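Confirmation hearings: does anyone read the minutes any more?

I spent my evening on the Dristico nomination hearing and I'm still cross. Everyone's sharing the same clip of the nominee "dodging", so I went and read all 16 pages of minutes. She answered it. Twice! The clip just stops before she does.

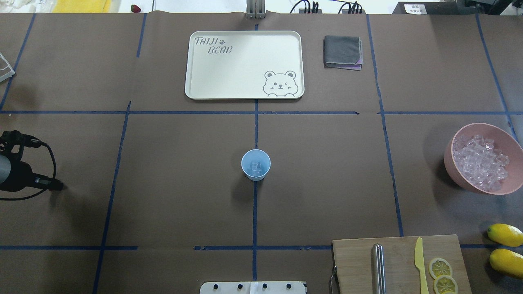
Stitura

2021-05-09

Anyway, my gripe is with the people calling it a scandal who plainly haven't opened the thing. I don't even like her record (the Nikolovski ruling was dreadful) but come on. 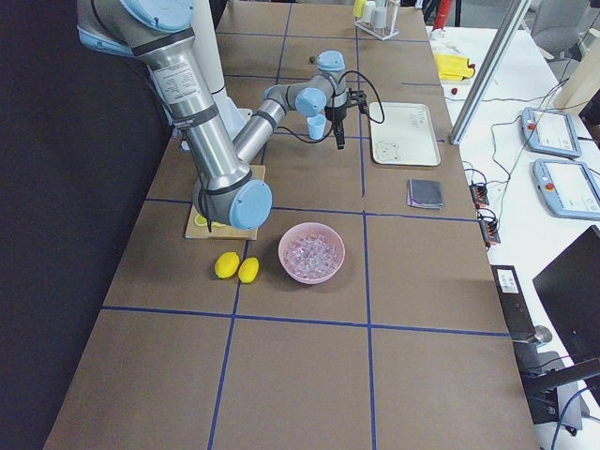 Tiler: She answered a different question, mate. Asked whether she'd step aside on the Nikolovski appeal, she talked for 20 minutes about precedent from 1802. That's a dodge in my book, and page nine doesn't rescue it.

Stitura again. Fair enough on the waffle, but page nine has her saying she'd "follow the usual rule", and the usual rule is that you step aside. What more do you want, a signed pledge?

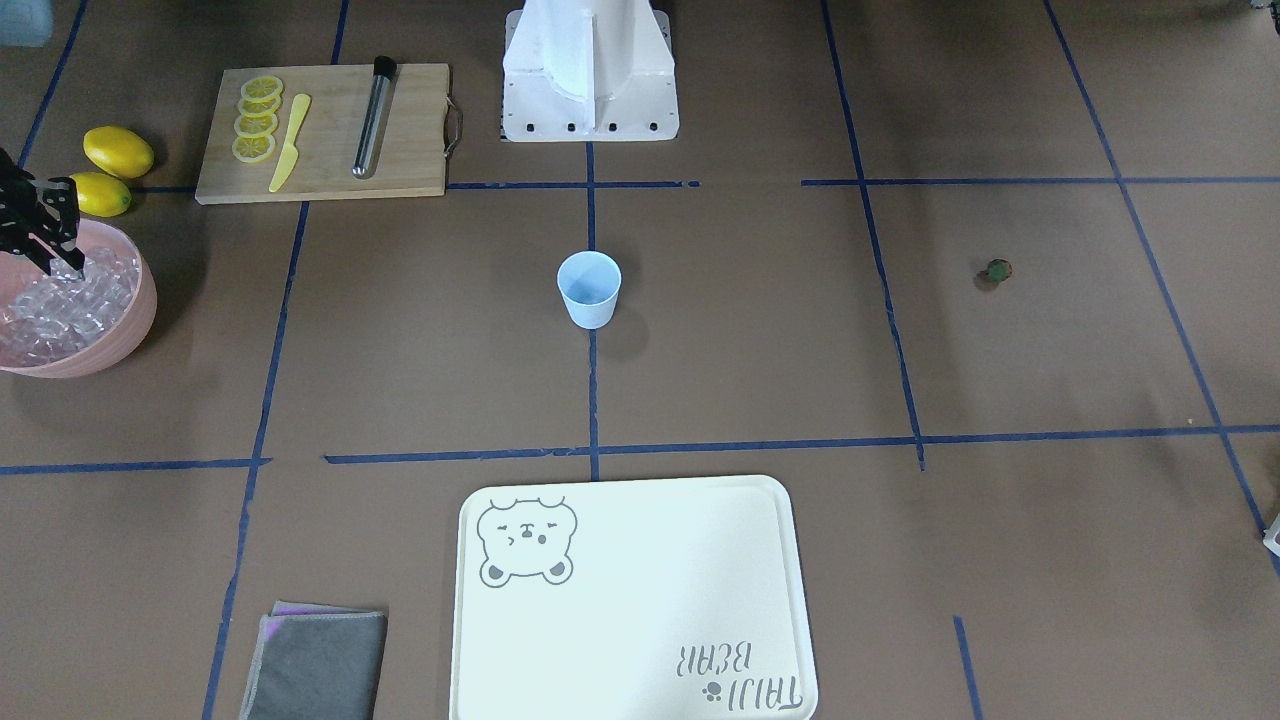 And they all talk like that, whichever side picked them. I went back to one from 2000 and it's the same mush.

Tiler: Then the same mush should be voted down too. See you in June when she's confirmed and doesn't step aside.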